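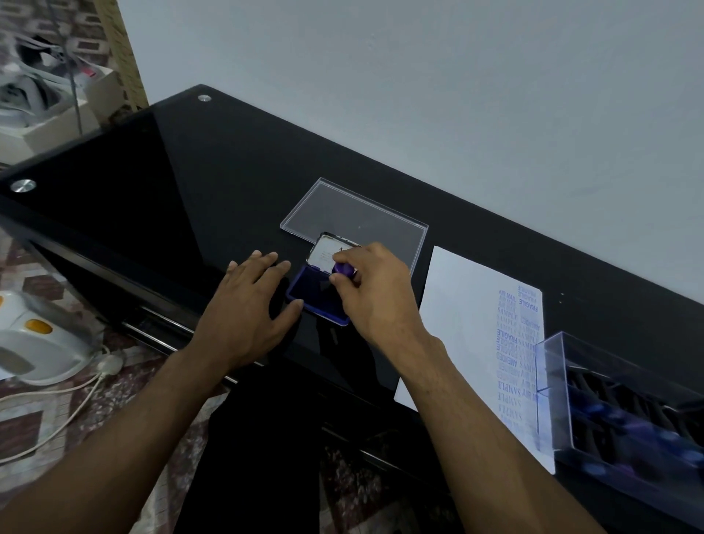

件名：Re: 簿冊番号の検査数字について

文書番号の方式は、発番の時点よりも転記の時点で破綻することが多い。今回の移行で問題になっているのも転記の方で、Trenotixの発番処理そのものには手を入れなくてよいと考えます。受付の段階では、紫のケースのスタンプ台を開け、つまみの付いた小さなゴム印で受付印を押すという工程が残ります。この工程に番号の誤りを検出する仕組みはありません。印影の脇に番号を手で書き、それを別の者が台帳に打ち込むので、検査数字を働かせる場所は打ち込みの側に限られます。

以下、Isakssonさんの投稿を引用して返答します。

Sigrun Isaksson さんは書きました：
> Brustinikの簿冊番号ですが、現行は8桁の連番のみで、検査数字が
> ありません。Bråtenの書庫に移した46箱を突き合わせたところ、
> 台帳にない番号を背に書いた簿冊が出ています。見たかぎりでは
> 隣り合う2桁の入れ替わりが主です。

入れ替わりが主であれば、方式の選択肢はかなり絞れます。1字の誤記だけを相手にするならどの方式でも差は出ません。

> 案としては、末尾に1桁を足して9桁とし、重み1と3を交互に掛けて
> 10で割る方式（JANコードと同じもの）を考えています。Flollitov
> の読み取り側にこの計算が標準で入っているためです。

この案には反対です。重み1・3のモジュラス10は、1字の誤記をすべて検出しますが、隣接する数字の差が5のときの入れ替わりを検出しません。隣接する2数をa、bとすると、入れ替え前後の加重和の差は2(a−b)になり、a−bが±5なら差は±10で、剰余は変わりません。16と61、27と72、38と83、49と94、05と50がこれに当たります。箱の中で実際に起きている誤りがこの型なのですから、穴のある方式をわざわざ選ぶ理由に乏しいです。

> モジュラス11も検討しましたが、検査数字が10になる番号でXを
> 使うことになり、台帳の列が数値型のままでは入りません。

Xを使う必要はありません。検査数字が10になる連番を欠番として、発番時に飛ばせば済みます。失われるのは連番の11分の1で、8桁あれば枯渇の心配はまずありません。Trenotixの発番表には使用不可フラグがあるので、前もって立てておけます。ただし後述のとおり、既存の番号には飛ばすという手が使えません。

重みを左から9、8、7、6、5、4、3、2とした場合の計算を書いておきます。

連番：00461831
加重和：0+0+28+36+5+32+9+2＝112
112を11で割った余り：2
検査数字：11−2＝9
簿冊番号：004618319

余りが0のときは検査数字を0、余りが1のときは欠番とします。3桁目と4桁目を取り違えて00641831とすると加重和は114、余りは4、検査数字は7となり、末尾の9と一致しません。重みがすべて異なり、11が素数なので、隣接していない2桁の入れ替わりも同じ理屈で検出できます。

> Damm方式という話も出ましたが、手計算ができないので見送りで
> よいでしょうか。

見送りでよいと思います。性能の上では、0から9の範囲に収まったまま1字の誤記と隣接の入れ替わりをすべて検出するので、Dammが最も素直です。ただ、表を引かないと検算できません。書庫で端末が使えないときに紙と鉛筆で確かめられることを要件に残すかどうか、という判断になります。要件から外すのであれば、私はDammに賛成票を入れます。Luhnは09と90の入れ替わりを見逃すため、候補には含めていません。

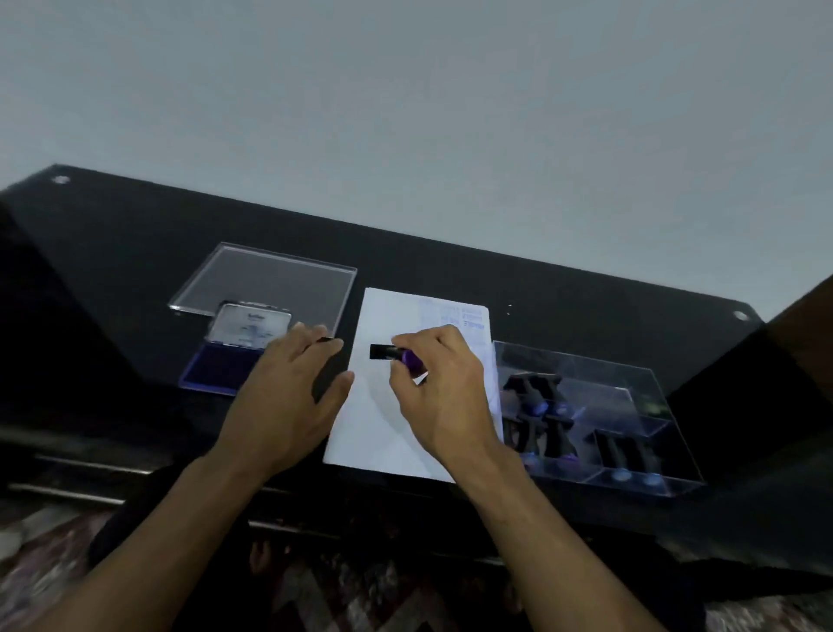
【運用・既存番号の扱い】

既存の簿冊について。対象は3,000冊で、連番は途中に空きがあります。モジュラス11を採ると、このうち検査数字が10になるものが必ず混ざります。対処は次のどちらかです。

(a) 該当する簿冊にだけ新しい連番を振り直し、旧番号を別名として台帳に残す。
(b) 旧番号には検査数字を付けず、8桁のまま有効とし、9桁の番号は新規分に限る。

(b)は作業が少ないものの、8桁が入力されたときに、旧番号なのか末尾を落とした新番号なのかを桁数から判定できません。新規分の先頭桁を1から始めれば区別はつきますが、先頭桁に意味を持たせると、次に方式を変えるときに同じ話を繰り返すことになります。私は(a)を推します。旧番号の別名は、検索の対象には含め、印刷の対象からは外してください。背ラベルに番号が2つ並ぶと、どちらを読み上げるかで混乱します。

台帳の列の型については、検査数字の方式とは関係なく、文字列型への変更をお願いします。現在の数値型では先頭の0が落ちており、書き出したファイルで00461831が461831になっています。桁数の検査が成り立たないうえ、重みを左から掛ける実装では桁がずれて誤った検査数字が出ます。右から2、3、4と掛けていけばこの問題は避けられますが、表示の桁落ちは残ります。

Flollitov側の設定は、標準の検査を無効にし、読み取った9桁をそのまま渡すようにします。検査はTrenotixの入力検証で一度だけ行います。両方で検査させると、方式が食い違ったときに読み取り機の段階で捨てられ、ログに何も残りません。以前、バーコードの末尾1桁を読み取り側が検査数字とみなして削っていた例があったので、桁を落とさない設定になっているかも併せて確認してください。

手入力の画面では、検査に失敗したときに正しい検査数字を表示しないでください。表示すると末尾だけを書き換えて通す人が出ます。本体の連番が誤っていれば、存在する別の簿冊に記録が付きます。メッセージは「番号が一致しません」程度にとどめ、入力欄を空にして全桁を打ち直してもらうのがよいと思います。

表記の区切りですが、台帳と背ラベルでは3桁ごとに空白を入れ（004 618 319）、データとしては空白なしで保持する形を提案します。ハイフンは枝番に使っている簿冊があるため避けます。枝番は検査の対象に含めません。含めると、枝番が増えるたびに親の番号まで変わります。

未決の点を挙げておきます。

・手計算を要件に残すか（残すならモジュラス11、外すならDamm）
・(a)で振り直した簿冊の背ラベルを、いつ貼り替えるか
・Bråtenの46箱について、台帳にない番号を正しい簿冊に対応づける作業を移行の前に済ませるか

最後の点は、移行前に済ませる方がよいと考えます。入れ替わりを疑う候補は、8桁なら隣接の組が7通りしかないので、台帳と突き合わせて一致するものを機械的に出せます。候補が複数出た簿冊だけ現物を見ればよく、その一覧を作るスクリプトはこちらにあります。必要でしたら次の投稿に貼ります。

現行の発番規則は2024年4月の版を参照しました。それより新しい版がある場合はお知らせください。

Achilleas Vrettos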